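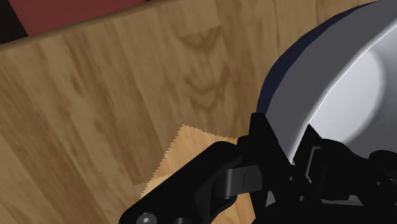

Wood grain and a large bowl.

A Thursday at the Flirnitz timber fair

The bus from the station to Flirnitz takes 69 minutes, which the timetable regards as a service and I regard as a hostage situation. It stops at every farm gate on the way up the valley, and at one of them the driver got out to discuss a gutter. By the time we reached the fairground it was after eleven and the good parking, the good sausages and all the free pencils had gone.

I went because we need a kitchen table. My wife believes you should meet the tree, or at least somebody who has met the tree, before spending that sort of money. I believe in catalogues, but I had the day off.

The fair fills two halls and a wet field. The field is where they keep the chainsaws, and the men who like to stand near them. Hall one is for flooring, and I can report that there is a great deal of it. The Linen stand had laid samples up a sort of ski slope so that you could look at oak without bending down. Their man told me their palest finish was called Whisper and the one next to it Hush. I asked which was darker. He had to turn them over.

Hall two was better, mainly because it was heated. Britt-Marie Kristiansen gave the eleven-thirty talk on reading grain, which started at ten to twelve and was the best thing I saw all day. She brought a plank and a torch. Those pointed V shapes you see on a board, she said, are the growth rings being sliced at a shallow angle, and where the saw meets them more squarely you get straight lines instead. Most buyers want the V shapes on the sample and the straight lines once they have lived with it for a month. A man behind me asked whether this affected the price. Everything affects the price, said Britt-Marie Kristiansen, and switched off the torch.

Lunch was soup. It cost what a meal costs elsewhere and came with a leaflet about woodworm.

In the afternoon I went round the table makers. Okoro had a handsome ash thing with legs like a startled foal, priced at 2216 before delivery. I asked what the sixteen was for. Wunine, two stands along, had a plainer one at 2000, and the salesman leaned on it the whole time we talked, either to show that it was strong or because he had been standing since seven. He offered to take 800 as a deposit there and then. I said I would have to ring home, and he nodded like a man who had heard about ringing home before.

The one I liked best wasn't for sale. Oanh Ông repairs old tables and had brought one along to show how she lets new boards into a damaged top. She let me run my hand over the joins and I found two of them, both in places where she said there weren't any. She has a waiting list until the spring after next. I put our name on it, although strictly speaking we don't own a table for her to repair.

The last bus down leaves at ten past five. If you go, take the earlier one, and bring a sandwich. Hall one can be skipped unless you have a floor in mind. The talks are free and the chairs are not comfortable, but there's a radiator along the left-hand wall and the regulars all seem to know about it, so get in early.

We still eat off the old one, with a folded beer mat under the back leg.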